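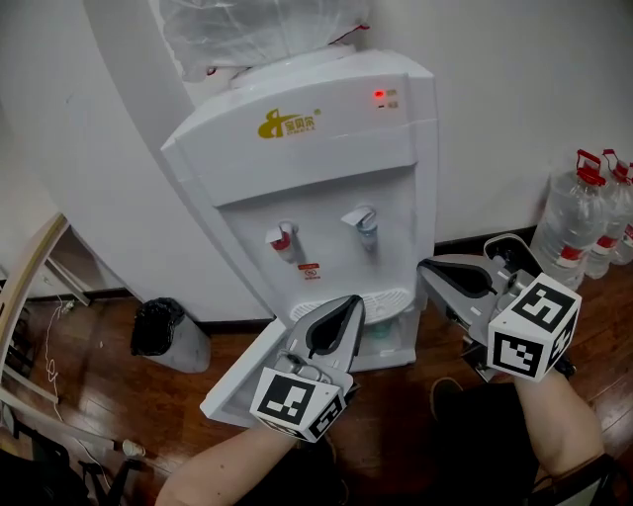

Left gripper at the edge of the dispenser's cabinet door, marker cubes at both wrists.

Fumeron pads compared with stock pads, handheld pair

dbrophy_lab
We request comments on fingertip selection for door tasks. The Fumeron pads held a thin door edge in 21 of 30 trials; the stock pads held it in 17. Regards, Deirdre Brophy

plodden_user
Thirty trials is insufficient. Please state the jaw force.

flavlow7
I disagree. Approach angle matters more than pad material, and the pointed tip should be tested separately.

dbrophy_lab
Jaw force was not logged. The January series will record it, with 300 trials per pad.

plodden_user
That would satisfy my objection.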